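4.2 Bottle conditioning and shelf life in the small breweries

The second part of our study looks at what happens to the beer after it leaves the tank. Four breweries took part, and they are called here by the names of their towns or owners: Stidbridge, Kulerach, Gashaw and Caline. All of them sell most of their beer in kegs, and all of them began to bottle only after their regular customers asked for it. The yearly bottling volume was between 500 liters (Gashaw) and 2,000 liters (Stidbridge).

In each brewery we followed one pale ale and one dark ale. The bottles were primed with plain sugar, closed with crown caps and kept for 14 days at room temperature. After this time they were moved to a cold room. A panel of 15 tasters, all with earlier training in sensory work, tried the beers fresh and again at the end of storage. The tasters did not know which brewery made the beer, and the order of the glasses was changed for each person.

The panel gave scores for hop aroma and for stale or papery notes. The pale ales lost more of their aroma than the dark ales in every brewery. This agrees with what the brewers told us before the tests started. The loss was largest in the Kulerach pale ale, where the filling is done by hand with a simple tube and the bottles are not flushed with gas. At Caline the filling is also by hand, but each bottle is capped on foam, and the scores stayed nearly the same during the whole storage.

The carbonation was less even than we expected. In the Stidbridge dark ale, two bottles from the same case could differ so much that the panel described them as different beers. We think that the sugar was not mixed well in the priming tank – the brewer has now changed to a longer mixing time, but we could not repeat the test in August, when the bottling line was closed.

We also asked the brewers if they print a best-before date shorter than the law demands. Only Gashaw does this for the pale ale. The other three said that a short date makes shops nervous, and that they prefer to ask the shops to keep the bottles cold.

Figure 4

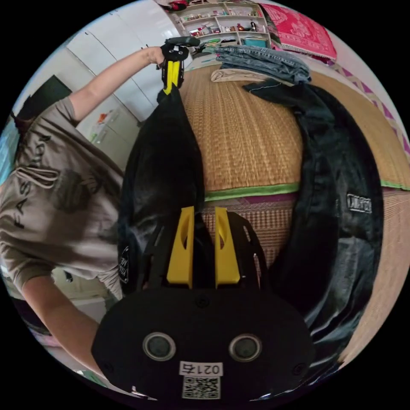
The scores for bitterness are not shown, as they changed very little in all eight beers. They are treated together with the keg results in section 4.3.

3 shares 0 comments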